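Home | Journal | Current Issue | Archive | Submit | Contact

3.2 Clothing left in shared living space

Laundry in the Istska apartments was sorted in the living room more often than in the bedroom. Residents kept a short diary of where each load was folded and how long it stayed there. Over the four weeks of the study, 800 garments were entered. Seating was the usual sorting surface, and the type of sofa affected how clothes were grouped.

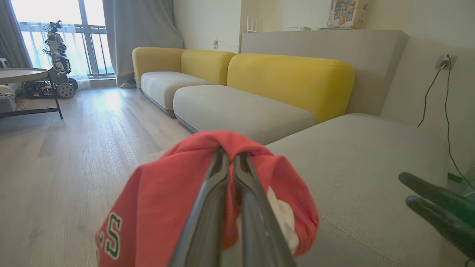
Figure 3. Red garment with printed lettering; sectional sofa behind.

Printed cotton tops caused the most disagreement between diary entries and the folding guide. The guide, adapted from the Benedetti household manual, asks that any lettering face outward so that the owner can be identified from the stack. A garment bunched as in Figure 3 shows a single green "S" outlined in white, and an entry made at that stage was coded "print partly legible." Sectional sofas with long seats, such as the gray and mustard-yellow one in the same figure, were coded separately from two-seat models. Three of the apartments had no sofa and were left out of this comparison.

Comments (2)

tidyhall: Was the Seritz folding guide considered? It treats prints differently.

m_reader4: Table 2 does not load for me.

Related items
Juvora: Storage Habits in Small Apartments
Drying Indoors in January
Sorting by Owner or by Fabric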